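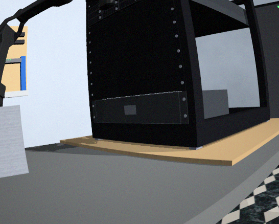 Feb 15, 2024

Okay friends, a little thread about my grandmother's sourdough, which I have been promising some of you since December and kept putting off (sorry, Hannelore Wallner, I know you asked twice!) 1/

So the starter lived on the kitchen windowsill in Faltham for as long as I can remember, in a jar with a saucer on top, and she fed it every morning before she'd even put the coffee on. Rye flour, a splash of water, a stir with the handle of the spoon. She never weighed a thing. 2/

I do weigh things, I'm afraid. For one loaf I use 65 grams of starter, and 10 grams of salt, and then I go by feel on the water like she did — wetter than you'd think, sticky enough to be annoying. 3/

Then it sits overnight, roughly 18 hours if the kitchen is chilly, and mine always is. I've tried hurrying it along near the radiator and got a sort of sour brick, which my brother ate anyway with a lot of butter, bless him. 4/

Flour! Several people asked. I buy mine from the little mill shop at Drorkumgate, the dark rye in the paper sack. The lady there will let you smell it first, and it's worth the bus ride just for that. 5/

Bake it in a heavy pot with the lid on, then lid off until it's darker than feels sensible. Grandma would knock on the bottom and listen with her head tilted — I do it too now, and I'm still not sure what I'm listening for. 6/

I have 2 spare jars of starter if anyone near Faltham wants one. Bring your own lid, please, I'm all out of saucers! 7/7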